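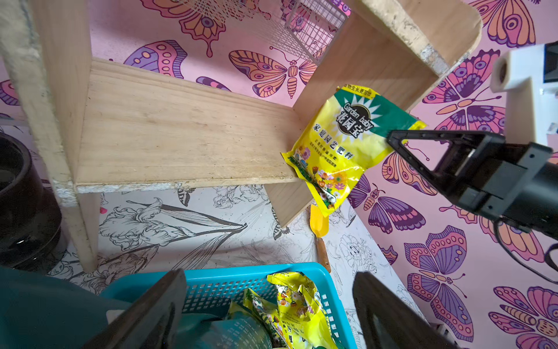

## Where we are with the plant room

Hi Mihret,

Time for the spring update on the Lodo plant room, and it's mostly good news! The pine shelves are up and in use, and the butterfly wallpaper stays - Henok offered to paint over it, and the kids shouted him down. I've grown fond of it myself, all that pink and orange.

The shelves are the weak spot. They came to us secondhand, and the front edge of the board is chipped and rough, with grubby marks on the end panel too. I'd like to sand the edges and put on a coat of varnish before little hands get near them. Chang-ho has quoted us 12 hours for the whole lot.

### Supplies

We're keeping the Garden baby fertilizer on the shelf for now (the yellow bag with the flowers on it), but I want a lidded tub for it, up high. The potting soil order from Sterby is late again.

### Money

Of the 1,000 you gave us in December, we've spent 381, mainly on trays and soil. Varnish and sandpaper come out of the rest, if you're happy with that?

### Next up

- Sand and varnish the shelves
- Buy the tub
- Start the tomato seedlings with the after-school group (14 kids signed up!)

Come by whenever you like - I'm in most afternoons.

Gebremedhin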